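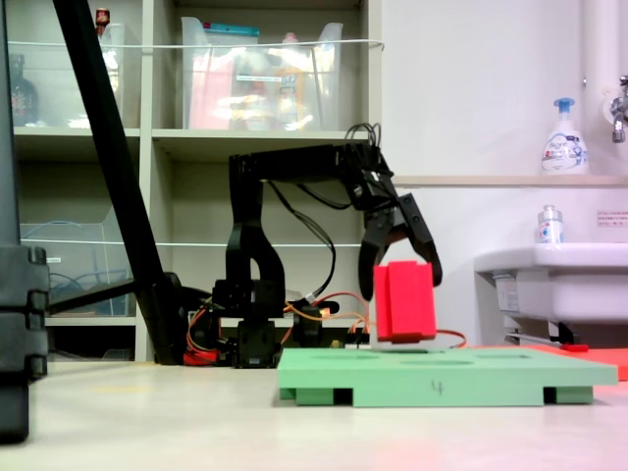
How long should I let the water run before I hook up the new filter?
Run the cold tap for 2 minutes with the old cartridge out, then shut the valve and start at step 1.

Setting up the Nirisia under-sink filter

I've put in a fair few of these now, at my own place and over at my sister's in Prastbridge, and the whole job fits easily between lunch and your afternoon coffee. Read it through once first. I didn't, my first time, and I got a sleeve full of water!

1. Close the cold shutoff valve under the sink. Open the tap up top and let it drip out.

2. Put a towel and a shallow bowl under the pipe. (The bowl always seems too small. Use a bigger one.)

3. Screw the bracket to the cabinet wall, with 42 millimeters of clear space below the housing. You need that gap to drop the cartridge out later on.

4. Push the blue tube into the side marked IN and the white tube into OUT. Push until it stops, then push again – there's a second little click. Give each tube a gentle tug.

5. Peel the wrap off the cartridge, wet the rubber ring with a bit of tap water, and twist the cartridge in by hand.

Caution: hand-tight only. No wrench on the housing, please. Gudrun Teuber at the Ultham parts counter sold me a replacement after I cracked mine, and she was very nice about it.

6. Open the shutoff valve a quarter turn and feel around each joint with a dry finger. If it's all good, open it the rest of the way.

7. Run the cold tap until the gray water clears. Mine sputtered and coughed like an old truck for a while, and that's just air coming out.

Note: the cartridge is good for 1000 gallons. I write the month on the side with a marker (mine says November) and swap it a year later, whichever comes first.

Note: if you have the older Chowdhury faucet with the narrow stem, you'll want adapter 714. It's sold separately and goes on before step 4.

Caution: cold water only. Don't connect this to the hot line, even for a quick test.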